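Neues aus dem Lager: Die großen Kisten sind da!

Seit Dienstag stehen sie im Lager Kinitz, und wir kommen aus dem Schwärmen kaum heraus: die neuen Kunststoffwannen für unsere Materialausleihe. Wer schon länger bei Alomow dabei ist, kennt das alte System aus Bananenkartons, Wäschekörben und zwei Koffern, deren Schlösser nur mit gutem Zureden aufgingen. Damit ist jetzt Schluss.

Zum Start haben wir 6 große Wannen angeschafft, dazu kommen im Herbst die kleineren Boxen für Schrauben, Klemmen und Farbreste. Sortiert wird nach Tätigkeit und nicht mehr nach Material. Alles zum Streichen kommt also zusammen, alles zum Kleben auch, und die Nähsachen bekommen endlich einen eigenen Platz und müssen sich ihn nicht länger mit den Bohrern teilen (die Stoffe werden es uns danken).

Ganz fertig sind wir noch nicht. Im Bestandsbuch stehen 341 Teile, und bei einigen davon rätseln wir noch, wohin sie gehören. Ein Heißluftföhn zum Beispiel - Farbe? Kleben? Basteln? Er liegt im Moment bei der Farbe und darf dort vorerst bleiben.

Besonders schön finden wir die durchscheinenden Wände der gelben Wanne. Was genau drinsteckt, erkennt man damit zwar nicht, aber ob unten noch etwas liegt, sieht man beim Vorbeigehen. Und hohe Sachen dürfen oben ruhig herausschauen!

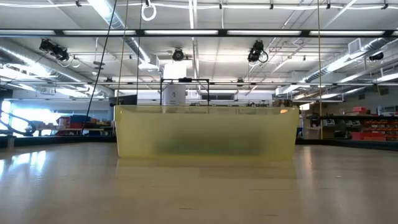

Darf ich die Wannen auch komplett ausleihen, oder muss ich die Sachen einzeln herausnehmen?
Beides geht. Wer eine ganze Wanne mitnimmt, trägt im Buch nur ihren Namen und das Rückgabedatum ein. Bei einzelnen Teilen bitte jedes Stück aufschreiben, auch die kleinen.

Beim Zurückbringen freuen wir uns über ausgewaschene Pinsel und fest verschlossene Eimer. Schwere Dinge kommen nach unten, Glas und Lampen bitte gar nicht in die Wannen, die haben ihr eigenes Regal neben der Tür. Und falls etwas kaputtgegangen ist: einfach einen Zettel dranhängen, dann schauen wir beim nächsten Reparaturabend danach. Im letzten Jahr gab es mehr als 300 Ausleihen, da bleibt der eine oder andere Kratzer nicht aus.

Die Etiketten fehlen noch. Wir möchten sie groß und gut lesbar haben, am liebsten mit einer kleinen Zeichnung dazu, damit auch die Kinder beim Einräumen helfen können. Wer gern zeichnet, kommt am Dienstag ab 17 Uhr vorbei. Stifte und Folie sind vorhanden, Kuchen auch. Mitzubringen wären höchstens alte Deckel in passender Größe, davon können wir noch welche gebrauchen.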